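21 April 2026
Bench notes, table 2: surface, edge strip, pencil and ring item

Carried over from the October list: top to be checked for flatness and marking before the Jedow layout work moves onto it. Cleaning done first, then inspection, then a short trial with small items.

Cleaning. Damp cloth, then dry cloth, long strokes parallel to the far edge. Braltano cleaner at 10 ml in 200 ml water. The stronger mix we used in October left a film on the test offcut and I do not want to repeat that. Light smudging and small specks toward the lower middle are still on the list. None of them catch a fingernail.

Edge strip. Light brown wood along the far side, bevel on the upper lip, rounded at the corner. Ran a thumb along it in both directions. No splinters. Joint between strip and top is flush at the corner and very slightly proud further along, not enough to stop a sheet of paper sliding over. Leave it. If it gets worse, Quintero has matching strip in stock and the corner piece would have to be cut separately.

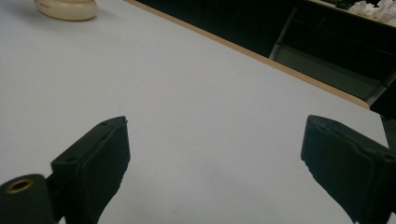

Flatness was taken with the 50 cm straightedge at three positions, long axis and both diagonals. Thinnest feeler would not go under at any of them. Entered as pass. Level not checked today, the spirit level is out with the Jider job.

Light. Overhead only. Shadows under objects are soft, which is fine for placing things but poor for finding pencil marks. For layout work bring the side lamp over. Gloss items throw a reflection if the lamp sits too low, so keep it above shoulder height.

Small items. Two chosen for the trial: the cream ring stacker and one ordinary pencil. Reasons for the pair: one stands up and stays where it is put, the other rolls if the top is out of true. Stacker goes toward the upper left, clear of the working area. Pencil starts just below it, on a diagonal, point toward the right.

Pencil is to be picked up from the blunt end. Gripping near the point tips it over and leaves a gray tick on the surface, and those ticks are a nuisance to get off. Sharpen before use and wipe the point on scrap.

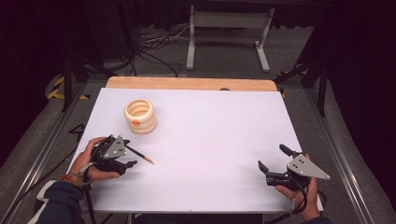 Table 2, pencil and ring stacker on the white top.

Roll test, by hand: pencil laid parallel to the far edge, released, watched to a count of 10. No movement. Repeated at right angles to the edge, same result. This is a rough check and does not replace the level.

Stacker: hollow at the top, spiral outside, orange dot on the front. Use the dot as the orientation mark and note its direction whenever the stacker is moved, otherwise positions cannot be compared between entries. Weighed at 71 g on the small scale. Do not store pencils in it, the tips mark the inside.

Open points:
Level check when the spirit level is back.
Second wipe over the lower middle, plain water only.
Find out if the proud section of the edge strip moves with humidity. Mark both ends of it with tape and look again before the Jedow sheets go down.
Order cloths.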